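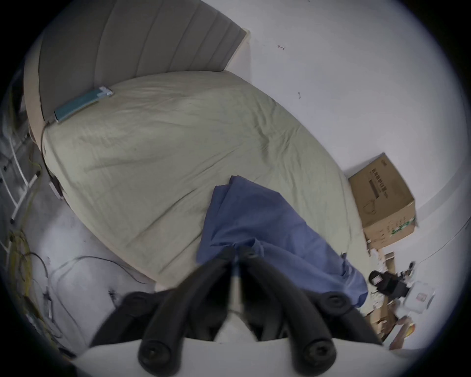
**Fitted sheet creeps and wrinkles on a deep mattress — size or fabric?**

I replaced the mattress in the guest room in February. The new one is a Jedura, 12 inches deep according to the label. The sheets carried over from the old mattress and were sold as "deep pocket," but the packaging is long gone and the tag gives only the bed size.

The sheet goes on with some effort. After two nights the surface has diagonal creases from one corner toward the opposite side, and by the end of the week one corner at the foot has ridden up. I have tried rotating the sheet, washing it cool, and tumble drying on low. No change. There is also a thin quilted pad underneath, which I did not allow for when I measured.

Is this a sizing problem, a worn elastic problem, or just how cotton behaves? I would like to know before buying another set.

— eastbank_221

**Sigrun Lindholm**

Check the size first. Pocket depth on a label is measured at the corner seam, from the top panel to the elastic edge. The sheet has to cover the side of the mattress, cover the pad, and still turn under far enough to hold. For a 12-inch mattress with a pad I would want a pocket of 15 inches at least.

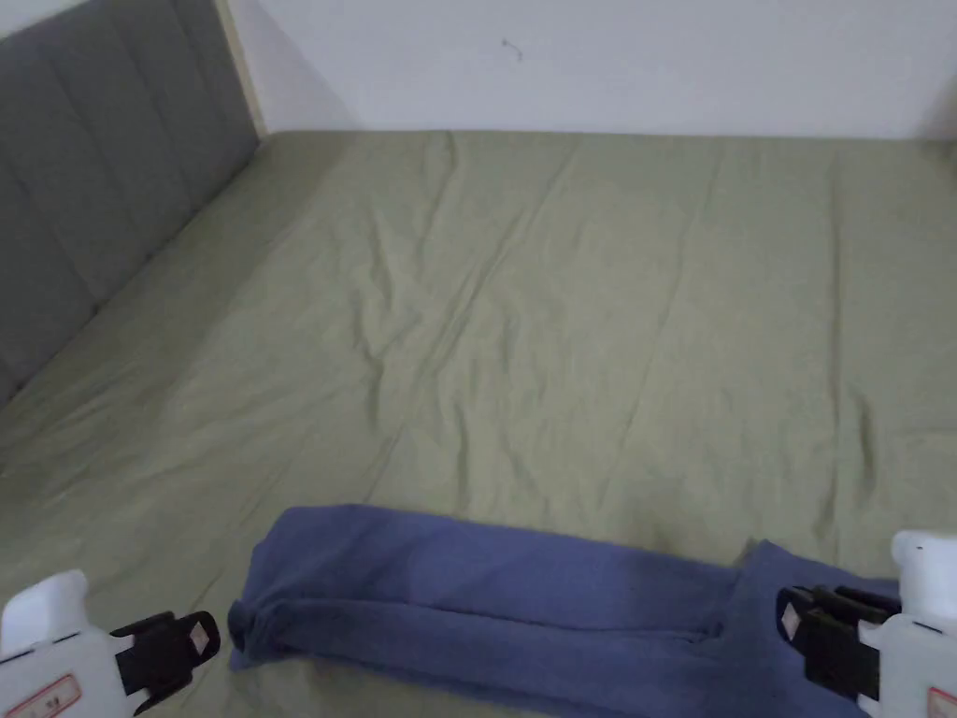 *Green fitted sheet with diagonal creasing across the top panel.*

Long diagonal creases mean the tension is uneven between corners. To find out why:

1. Strip the bed and lay the sheet flat, elastic side up.
2. Measure each corner seam. If they differ by more than half an inch, the sheet has shrunk unevenly or was cut badly.
3. Stretch a short length of elastic by hand and release it. If it stays long, it is finished.
4. Put the sheet back on without the pad and leave it for a night.

If the creases go away at step 4, the pocket is too shallow for the combined height. If they stay and the corners match, compare the top panel with the mattress. A panel that is too wide leaves slack, and the slack gets pulled toward whichever corner is tightest.

Cotton can shrink up to 5 percent in the first few washes, more along the length than the width. Hot drying makes it worse and also kills the elastic.

**tomas_k**

I had the same thing with an Ellach set. Bought the clip-on straps that go under the corners and it stopped moving. Still wrinkled though.

**drumlin**

Straps treat the creeping only. Also look at the elastic layout — some sheets have it at the corners only, and those slip on anything deep. Get one with elastic all the way around. Mine is a Zarura, percale, and it still creases a bit after washing unless I put it on slightly damp and let it dry on the bed with the window open. Take the pad off if you do that.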